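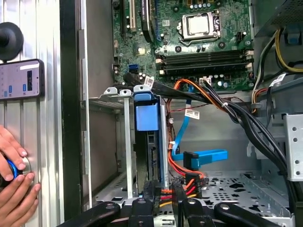

OPINION | WORK AND MACHINES

Work > Repair > Opinion

The arm can find the drive. Can it hold a job?

214 shares 31 comments

I ran the back bench at Stenholm, a used-computer refurbisher, for 6 years. Most of the work was opening office desktops, pulling the hard drive, checking the memory, and closing them up again. On a good day two of us got through a pallet before the truck came. People outside the trade keep telling me a robot will be doing that by next spring. I don't think so, and I'd like to say why without sneering at the people who are trying.

Start with the inside of an ordinary tower. Looking at a drawing of one, you would think it was a tidy box of square parts. Open a real one and the first thing you meet is cable. Power leads in yellow, black, and orange run across whatever you want to get at, and a data cable bends over in its own direction. A person pushes all that aside with the back of a hand and hardly notices doing it. A two-finger gripper has no back of the hand. It has to plan around the cables or shove them, and a shove can pull a connector halfway out of the board.

Then there are the latches. Plenty of office machines hold the drive in a plastic carrier, often blue, that you squeeze and slide. It takes a new hire maybe two tries to learn. What they are learning is how hard to squeeze, and when the plastic has given enough to start pulling. They do it mostly by feel, with their eyes on the next case.

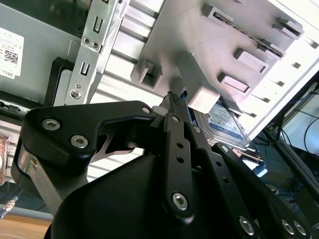

I have watched sales demos from two firms, Drodeck and Plendbridge, and both were better than I expected. The arm went to the right place. It got its fingers into a gap I would have called too tight. What bothered me was the pace, and how much had been arranged beforehand. The case was the same model every time, lying the same way up. On our bench a Tuesday delivery might hold a dozen models, some with a bent panel, some with a screw that a previous owner had put in crooked.

The price matters too. Drodeck quoted us a lease of 520 dollars a week, plus setup for each new model. A shop our size sees a new model about as often as it sees the mailman. Plendbridge wanted a minimum of 800 units of one type before they would talk. We have never had 800 of anything.

Still, I've changed my mind on one point. I used to say the fine work would come last. Now I think moving parts between a case and a fixture, with a slot waiting for each one, could be routine fairly soon. If the drive always stands in the same spot, a good part of the trouble is gone. 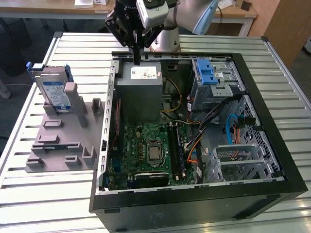 That kind of setup suits a big recycler with a contract for one bank's old desktops. Tichý, a larger outfit we used to sell scrap boards to, would be a sensible place to try it. They have the volume and they have floor space. A small shop has neither, and it will be paying people to do this for a good while yet.

So my advice to owners is dull. Don't sign a lease on the strength of a demo. Ask the seller to run a mixed pallet of your own machines, picked by you, and stay in the building while they do it. Count the ones a person had to finish. And pay your bench staff properly in the meantime — the good ones are hard to find, and it takes over a month to train the next.

Share Save Print Comments (31)

Opinion Repair Jobs Letters Contact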